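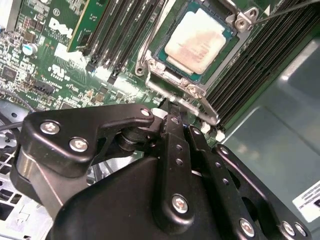 Where do all the captions come from?

People ask me where I get the drawings, which is sweet of them, and I always have to say the drawings are the easy bit. I draw a bloke, I draw a desk, I give the bloke a nose. The words underneath are what keep me up until two in the morning, eating crackers over the sink.

I've been putting out a one-panel gag cartoon called Gindport for longer than I'd like to admit. It's named after the town it's set in, a seaside place with one pier, one chip shop and a great many pigeons with opinions. As I write there are 1,982 of them, and I recently sat down and read the lot from the beginning. I don't recommend this. The early ones are basically me discovering that "whale" sounds like "wail" and then telling everybody about it for a month.

What struck me, going back, is how much I used to explain. Every single one had a little note beneath it on the website telling readers what the joke was, in case they'd missed it. There's one with a vicar at a bus stop (number 404, I still wince) where the note is longer than some of my school essays. A reader wrote in to say she'd got the joke straight away, then read the note and wasn't sure she had after all. Fair!

So I went to see Ghizlane Zerouali, whose strip about two moths in a wardrobe I've loved for ages, and asked her how she decides when a caption is finished. We met in Prarmont during the small comics fair they put on there in October, in the tea room behind the main hall. She had a scone the size of a hat.

"I cover it up," she said. "I put my hand over the words and see if the drawing is already funny. If it is, I'm probably about to ruin it."

I tried this on the train home with a stack of my own prints and it was a horrible journey. Maybe a third of them were better with my thumb on them. One, a walrus being fitted for a suit, had a caption with two puns and a reference to a television programme, and all it ever needed was the tailor saying "And which side, sir?"
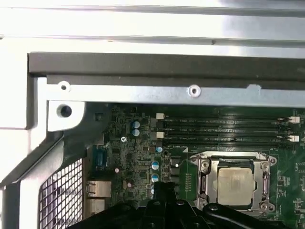 An open computer chassis, motherboard at lower right.

The bit about puns

I should say that I'm not against puns. I come from a pun household. My dad couldn't pass the salt without making a meal of it (sorry) and my mum kept a running score on the back of the calendar. But there's a difference between a pun that's the whole cartoon and one that turns up late, a bit out of breath, with something else already going on in the room.

Ghizlane's rule is that somebody in the drawing has to want something. A moth wants the good cardigan. Once you know that, the moth can say any old nonsense and you'll go along with it. Mine, for years, just stood about being pun delivery men. You could have swapped the dentist for the lion tamer and nothing would have changed except the hat.

I asked whether she ever worried about people not getting it. She thought about that for a good long while and most of the scone. Then she told me about a strip where one moth says "Not in front of the tweed", which she'd nearly pulled because she couldn't explain it to her own editor at Hubáček. It's the one that gets quoted back at her most. She has signed it on tote bags and, once, on a plaster cast.

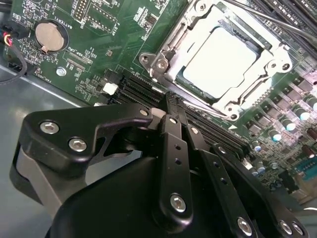

I've thought about that tweed line more than is healthy. I can't tell you why it works either, and I've had a proper go, with a pencil and everything. I think it's the "in front of". The tweed becomes a person, an elderly relation perhaps, and suddenly there's a whole family in that wardrobe and you want to know what they've been up to.

Cutting things down

The reason I was reading my back catalogue in the first place is that Gevodell, a very small and very patient publisher, is doing a Gindport collection in the spring. They asked me for 498 cartoons to choose from. I sent them over 600 words of apology and then, eventually, the cartoons.

We agreed I could rewrite captions as long as I left the drawings alone. I've changed 33 so far. Most of the changes are just me taking things out: an exclamation mark, a "well", a surname that I clearly thought was hilarious at the time. The vicar at the bus stop has lost his note altogether. He now says only "Is this the nine?" and I've gone back and forth on whether it should be "the nine" or "the number nine", and my wife has asked me to stop reading both versions aloud to her through the bathroom door.

The walrus is staying in, with the tailor's line. I did sneak one pun back on to the shop sign behind him, very small, for my dad.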